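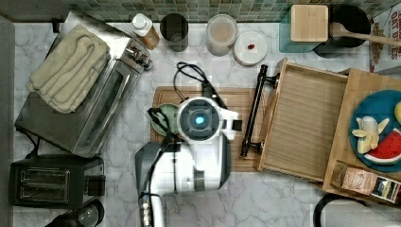 Figure 1. Kitchen counter with cutting board, fruit plate, toaster and toaster oven.

Vernham Adult Learning
Everyday Kitchen Skills, Unit 3: The Counter and the Cutting Board
Handout prepared by Nusrat Wanigasekara
Revised 1/4/23

3.1 What we did in the last unit

In Unit 2 we spoke about knives and how to hold them. Please bring again the sheet with the three grips, as we will use it in the second half of the class. Those who missed Unit 2 can ask Aisling Hennessy at the front desk for a copy.

3.2 Zones of the counter

A home counter is usually short, and many things want to live on it. In this course we divide it into three zones.

Heat zone. The toaster, the toaster oven, the kettle. These stay together at one end, near the outlet. In Figure 1 the heat zone is on the left.

Work zone. The cutting board and the dish that you are filling. For one person I recommend 60 cm of free width. With 40 cm it is still possible to work, but you will have to move the dish each time you turn the board.

Store zone. The back edge by the wall, and the far end. Jars, cups, small boxes and things that you take only once in a meal. Look at the back edge in Figure 1 and you will find a bottle and some containers standing there, and the middle of the counter is left for the board.

The zones may touch each other, but try not to mix them. The most common mix which I see in students' homes is a board pushed against the toaster. Bread crumbs go into the salad, and the power cord lies where the knife is working.

A word about towels. Many people fold the towel and put it on the toaster oven, because the top is flat and close to the hand. When the oven is off and cold, it is a convenient place. Before you switch the oven on, the towel must go somewhere else. A hook on the side of the cabinet is good. Please write this rule in your notebook, it will come again in the test. 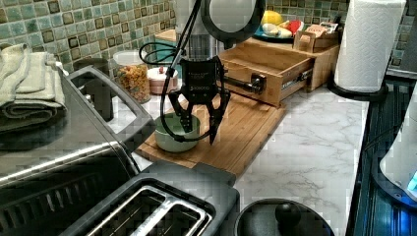
3.3 The drawer box

A low wooden box with a drawer can save much space on a short counter. Inside you keep the small tools, and the top becomes a second shelf for a plate or for tea packets. There are two things to check before you buy one.

First, the direction of the drawer. It should open along the counter or toward you, and it should not hit the board when it is fully out. Measure with the drawer open and not closed. I made this mistake myself with a box from Mangubat, and it went back to the shop in March.

Second, what stands on the top. If you pull the drawer quickly, a round fruit can roll. Use a plate with a small rim, and put the heavier fruit in the middle.

3.4 Choosing a bowl for the board

For preparing food you need one bowl that is wide and not very high. A thick rim is easier to hold with a damp hand. Put the bowl on a corner of the board or directly beside it, on the side of the hand that does not hold the knife. Then you can push the cut pieces with the back of the knife and nothing has to travel over the counter.

Exercise A. Cut 500 g of carrots with the bowl on your left, then repeat with the bowl on your right. Write down which side was more comfortable and how many times you had to move the board. We compare the notes in class.
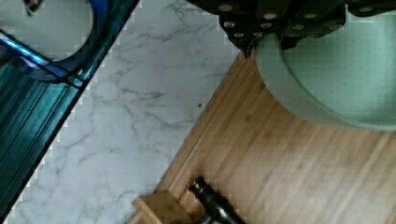
3.5 Care of a bamboo board

Bamboo boards are made from narrow strips which are glued together. The glue lines do not like long contact with water, so the board should never be left in the sink.

After use: wash both sides with warm water and a little soap. Wipe it, then stand it on its edge until it is dry. If you lay it flat, the lower side stays damp and after some months the board can bend.

Once in a month: rub it with food-grade mineral oil, always along the strips. Leave it overnight and wipe off the rest in the morning.

If the board smells of onion: half a lemon and coarse salt, rub, rinse, dry. It helps with garlic also, but less.

Do not use the dishwasher, even if the label on your board permits it.

3.6 For the next class

Draw your own counter from above, with the three zones marked. A simple drawing with pencil is enough. Bring also one bowl from home that you like to use, and the grip sheet from Unit 2.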